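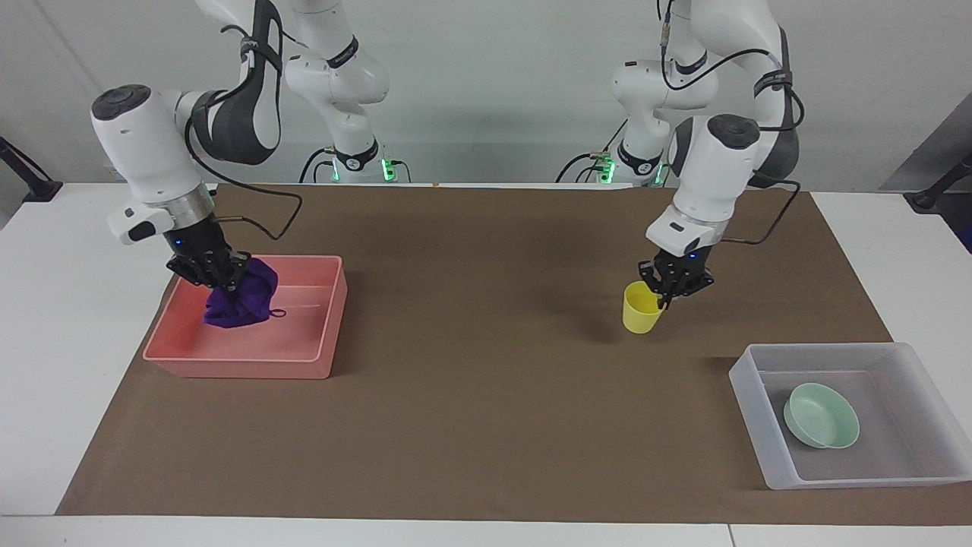 Tivetti Low-Wall Sorting Tray, Salmon Pink

Mar 30, 2020
By Trajkovski Workroom Supply

The Tivetti low-wall tray is a one-piece rectangular plastic tray for holding small textile items at a bench: cleaning cloths, napkins, dust bags, drawstring pouches, cut fabric and similar soft goods. The walls are low and straight, and the rim is slightly rolled. It is sold as a single tray without a lid.

Item number 608 is the salmon pink version. Item number 573 has the same body in light gray. Both are molded in solid color with no surface coating. The interior of the pink tray looks somewhat lighter than the exterior under overhead lighting. The two items come from the same mold and can be stacked together.

Use

The tray is meant for work in which cloth is put down and picked up many times in a shift. The low wall lets a cloth be lifted from the side as well as from the top. One crumpled cloth takes up part of the floor and leaves the remainder free for a second item or for a folded stack. Cloths with a hanging loop or string should be placed with the loop inside the rim. A loop left over the edge can catch on the next tray when trays are moved in a row.

A tray of this type is not suited to loose liquids. It will hold damp cloths, but the wall height gives little margin if the tray is tilted. For wet work, use the Cotov deep tub, which has a pour corner and a higher wall.

Surface

The floor of the tray is smooth and has a light sheen, and it will show reflections under direct lamps. Where this interferes with inspection of dark fabrics, move the lamp to one side or lay a sheet of plain paper in the bottom. Deep colors such as violet, navy and black stand out clearly against the pink. Red and orange fabrics are easier to see in the gray tray.

The underside is flat and has no feet. On a bare laminate or steel bench the tray will slide if pushed at the rim. On a bench mat it stays in place under normal handling. The Lorkimon mat is sold separately and accepts two trays side by side with working space between them.

Cleaning

Wash by hand in warm water with dish soap. Rinse and dry with a soft cloth. Lint collects under the rolled rim and is best removed with a small brush before washing. Do not use scouring pads, which dull the floor of the tray and give lint more to hold on to. Do not put the tray in a heated drying cabinet.

Dyed fabric that is left damp in the tray for a long period can leave a mark. Most marks fade after a second wash. Marks that remain do not affect use but may transfer to white goods, so keep a separate tray for those.

Storage

Empty trays nest. Lift the top tray straight up by both short sides. If two trays bind, run warm water over the outer one and pull again. Keep stacks out of direct sun, which lightens the pink version over time.

Ordering

Trays are packed in cartons of 200. Orders of 500 or more ship on a pallet and may contain one open carton. Single trays are available from the counter only. The two colors can be mixed within an order but not within a carton. Replacement item labels are included in each carton and fit the outside of the long wall.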